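Lornville Business Forum > Commercial Property > Industrial & Flex

Anyone leasing at the Vuvbridge park?

flexspace_tg
Looking at a unit in the Vuvbridge park off the old mill road. Asking rent looks fair until you reach the pass-throughs, where the landlord has discovered literature. Twenty-one pages. I need bay space in back and a small office up front, and I'd like to be in by August. Anybody in there now?

– Tyson Gill

dockdoor4
We have 4 bays on the north side, going on three years. Roof is fine, parking is fine, the snow removal is mostly a rumor. Get the CAM charges capped in writing. Ours went up $700 a month in the second year, and the explanation was the word "landscaping." There are two shrubs.

bhiebert
I broker in this market, so salt to taste. Vacancy at Vuvbridge is higher than the sign out front suggests, and you have more room than you think. Ask for two months free and a cap on controllable expenses. They'll act wounded and then they'll do it.

– Brittany Hiebert

millroad_mike
Have to disagree with Brittany. The big units are sitting, sure. The small ones went fast once Ovwood closed its building and all those tenants needed somewhere to land. We asked for free rent in the spring and got a very polite email with the word "unfortunately" in it twice.

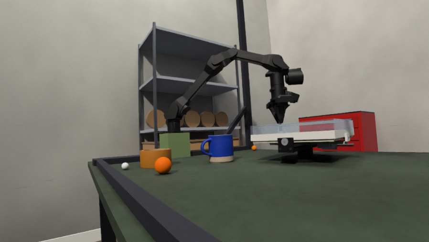
We signed anyway, for what it's worth. Power was the deciding factor. Half the cheap space in Lornville was wired for a guy with a radio and a desk lamp, and upgrading the service was going to cost more than a year of the rent difference. Tyson, find out what's at the panel before you fall in love with the loading dock.

bhiebert
Fair point on the small units. How many square feet are you after, Tyson? That changes my answer.

flexspace_tg
Small. The office part could be 500 and I'd rattle around in it. So it sounds like I'm in Mike's line and not Brittany's.

dockdoor4
Ask anyway. "Unfortunately" is free.

pallet_jack
Has anyone looked at the Maruyama building instead? Older, uglier, but the lease is short enough to read at lunch.

millroad_mike
Toured it. One bathroom for the entire floor, and you could hear the negotiations. Rent was good though.

flexspace_tg
I have a walkthrough there at 10 a.m. tomorrow. Will report back on the bathroom.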